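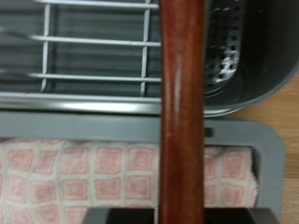
Fig. 3. White-coated wire dish rack, with a wooden rod in front.

Section 3. Cleaning the filter and changing the cartridge

This section is for the Nalov bench-top water filter with the Tudard cartridge. If you have the under-sink model, please go to the next section, the parts are different.

Before you begin

Keep these things near you: a new cartridge, a soft brush, mild dish soap, a clean bowl, a dry cloth, and a dish rack with open wires where the parts can drain. Read all the steps one time before you touch the tap.

The cartridge lasts for 2,000 litres of normal town water. The counter on the lid shows the litres that passed through. When 200 litres are left, the small light changes its colour from green to orange. You can still drink the water at this time, but it is good to order the new cartridge. At the end of the cartridge life the light is red and the flow becomes slow.

Note: If your water comes from a tank or a bore, the cartridge can become full much earlier. In this case please follow the flow and the taste, and do not wait for the red light.

Removing the old cartridge

1. Close the cold tap fully. Turn the lever of the filter to OFF.

2. Open the filter spout and let the remaining water run into the bowl. Wait until it stops dripping.

3. Hold the base with one hand. With the other hand turn the lid to the left until the two arrows meet.

4. Lift the lid straight up. Do not bend it to the side, there is a thin cable for the counter.

5. Pull out the old cartridge by its ring. It is heavy when it is full of water, so keep the bowl under it.

6. Take the rubber seal from the groove with your fingers.

Caution: Never use a knife or a screwdriver for the seal. A small cut in the rubber is enough to make a leak, and the guarantee does not cover a cut seal.

Washing the parts

7. Wash the housing, the spout tip and the seal in warm water with a little soap. The water should be comfortable for the hand. Do not use boiling water.

8. Brush the inside of the spout tip. White grains in this place are lime. If they do not come off, leave the tip in white vinegar overnight and brush again in the morning.

9. Rinse everything very well until there is no more smell of soap or vinegar.

10. Put the housing on the dish rack with the opening down. The seal and the spout tip are small and can fall between the wires – lay them on a folded cloth beside the rack.

11. Wipe the lid with a damp cloth only.

Caution: Do not put the lid under water. The counter and its battery are inside. Do not put any part in the dishwasher.

Putting in the new cartridge

12. Wash your hands. Remove the plastic film from the new cartridge and keep the paper label.

13. Press the seal back into the groove. It must lie flat all the way, without twist.

14. Put the cartridge into the housing with the ring on top. Push until you feel a click.

15. Place the lid so that the arrows meet, and turn to the right until it stops. Hand force is enough.

16. Open the cold tap slowly, then turn the lever to ON. Look for drops under the lid. If you see any, close the tap and repeat from step 13.

17. Let the water run for 3 minutes. It can be grey or have small bubbles at first. Do not drink this water, but you may give it to garden plants.

Setting the counter back

18. Press and hold the button on the lid until the display blinks.

19. Release the button and press it one more time. The display shows 2,000 and the light is green.

Note: Lids of the first series show 1,001 for a moment when the counter starts. It is a test of the display and not a fault. If this number stays on the display, take the battery out, wait a minute and put it in again.

If you will be away

When the filter is not used for more than a week, close the tap and empty the housing as in steps 1 and 2. After you come home, let the water run again as in step 17. If the kitchen can freeze in winter, take the cartridge out and keep it in a warmer room. A cartridge that was frozen must be thrown away, also if it looks good from outside.

Spare parts

Seals, spout tips and cartridges are sold by Karamanlidis in Stanasbridge. Please have the paper label from step 12 with you when you order, the type of seal is printed under the bar code.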